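Shared Laundry Room: Frequently Asked Questions
Berisha Court residents

These are the questions that come up most at the office. If yours isn't answered here, leave a note in the box outside room 2 or write to the building desk. Suqin Du updates this page each December and whenever a machine is changed.

Getting in and booking

Where is the laundry room?
On the lower level, past the bike racks. Your apartment key opens the door. If the key turns but the door sticks, push near the handle.

Do I need to book?
In the evening, yes. The sheet is on the inside of the door. Before 4 p.m. you can use any free machine without signing up. A booking covers one wash and the time it takes to unload.

What if someone is late collecting their load?
Wait ten minutes past the end of the cycle. After that you may move the clothes into a clean basket and leave it on the shelf under the window. Please don't put another person's clothes in the dryer, even as a favor. Wool and some gym clothes won't survive it.

Sorting and loading

Do I have to wash blues separately from everything else?
Navy and other dark blues can go together with black and dark gray once they have been through a few washes. New items should go in alone, or with things you don't mind turning a little blue. Turn dark clothes inside out and use cold water.

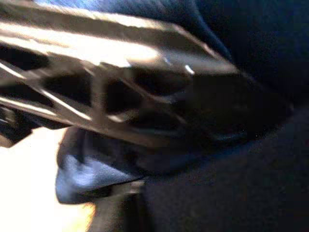

Dragica Grgić writes that cold water was never enough for her new navy towels, and that they left a tint on a pillowcase three washes in. She now keeps new towels apart for the first six washes and thinks the page should say so.

We agree about towels. Thick cotton holds on to extra dye longer than a shirt does, so give new towels their own loads until the water runs clear.

What about reds?
Same rule, a bit stricter. Keep new reds out of any load with whites, pastels, or light gray. An old red T-shirt in a dark load is usually fine. If the care label says "wash separately," follow it.

How full can I fill the drum?
Fill it loosely and stop when you can still fit a hand, flat, between the clothes and the top of the drum. A packed drum won't rinse well and puts strain on the machine. One heavy item by itself, such as a bath mat, can make the drum bang during the spin. Add a couple of towels to balance it.

Can I use my own detergent?
Yes. Use one marked for front loaders. The ordinary kind makes too much foam, and the machine will add rinses to get rid of it. We keep a tub of Badau powder at the desk for anyone who runs out. Use one level scoop. Softener is allowed but not on towels or sportswear.

Unloading

What is the best way to unload a front loader?
Open the door all the way and set your basket on the floor close to the opening. Take hold of one piece at a time and lower it in. If you pull out the whole tangle at once, sleeves wrap around each other and something ends up on the floor. 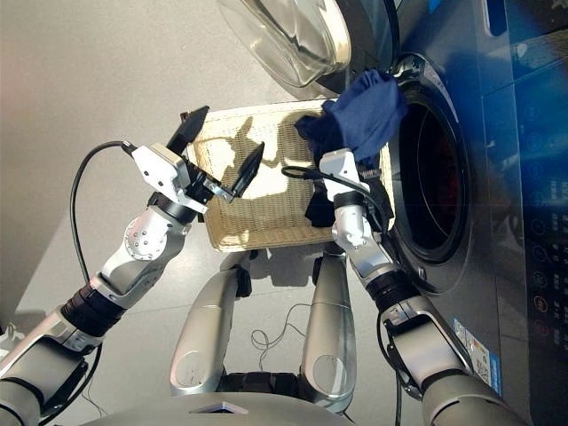 Large pieces such as sheets and hooded sweatshirts should come out first when you can reach them. Small things tend to hide inside them. Shake out pillowcases and duvet covers before you walk away, and run a hand around the top of the drum, where socks like to stick.

Is there a basket I can borrow?
There are a few under the folding counter. Return them empty, and wipe them out if they are damp. Baskets with a resident's name on them are private.

What should I check before I leave? 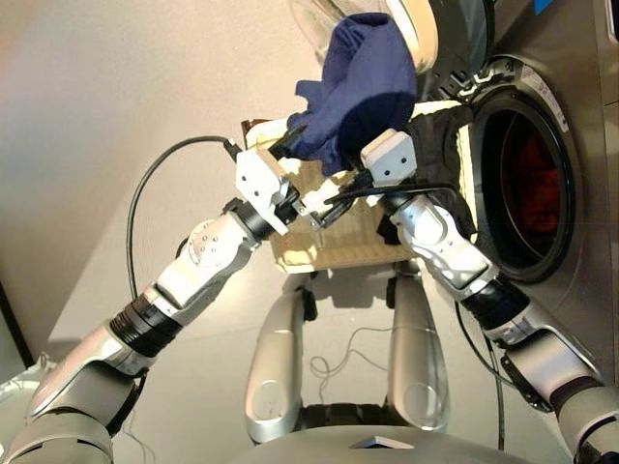 Most of the lost property we handle comes from loads that were only partly taken out. It gets washed again with the next person's things, and then it may never find its way back. Stop and look into the drum before you carry anything upstairs. It's easy to think you are done when the dark things are out and there is still red clothing inside. Turn the drum once by hand as well, and feel along the rubber gasket for socks and coins.

Should I close the door afterward?
Leave it slightly open so the inside can dry. Wipe the gasket and the glass with the cloth on the hook. Pull the detergent drawer out a little too.

Can I fold clothes in the room?
Yes, on the counter. When it is busy, please take your things upstairs to fold. For a heavy sweatshirt, hold it up at both sides and let it hang before you lay it flat. The creases from the spin will partly drop out.
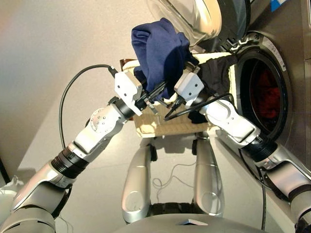
Lifting a navy garment above the basket, next to the washer.

Payment and problems

How do I pay?
With the Kosis card you were given when you moved in. Cards can be topped up at the desk. A lost card can be replaced, and the balance moves over to the new one.

The machine stopped and the door won't open. What now?
Wait a few minutes. The lock stays on while there is water in the drum. If the door is still locked, choose the drain program. If that fails, call Stodell service on extension 148 and leave your apartment number. Don't force the handle.

How long is lost property kept?
Six weeks, on the shelf outside room 102. Single socks are in the tin.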